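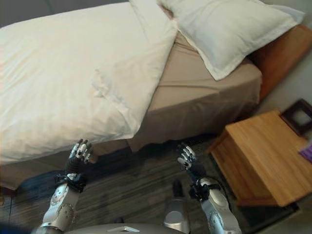
Okay, week 2 of Sleep and Everyday Health. Buppha Phetsri asked me to put my notes up because I talk too fast on Monday nights (guilty!), so these are roughly in the order I rambled.

**Two things make you sleepy.** One is pressure, which builds the whole time you're awake. The other is your body clock, which doesn't care how tired you are and mostly listens to light. When they line up, you drop off. When they don't, you get that awful wide-awake-at-midnight feeling.
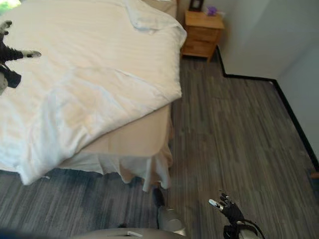

*White duvet, beige bed skirt.*

**Naps.** I love naps! But a long one late in the day lets off pressure you were saving for bedtime -- think of snacking before dinner. If you must, go early and keep it short.

**Caffeine.** It blocks the signal that tells your brain how long you've been up. The pressure keeps building underneath, and then it all lands at once. Ming-te Kwan asked if decaf counts. A little, yes, it still has some in it.

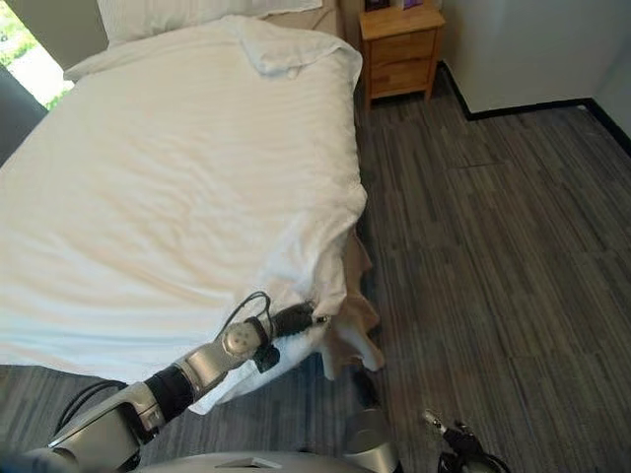

*Bed with the top edge of the duvet turned down.*

**Your diary.** Please keep it for 9 nights, weekends too. Write down when you got into bed, when you think you fell asleep (a guess is fine, don't watch the clock) and when you got up. Add coffee, naps, and anything weird, like the neighbor's dog.

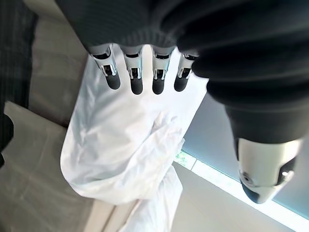 *A white plastic bag under dark fingertips.*

For next time, read the handout on shift work and bring the diary, even if it's got holes in it. Daranee Kaewsai has spare copies if you've lost yours.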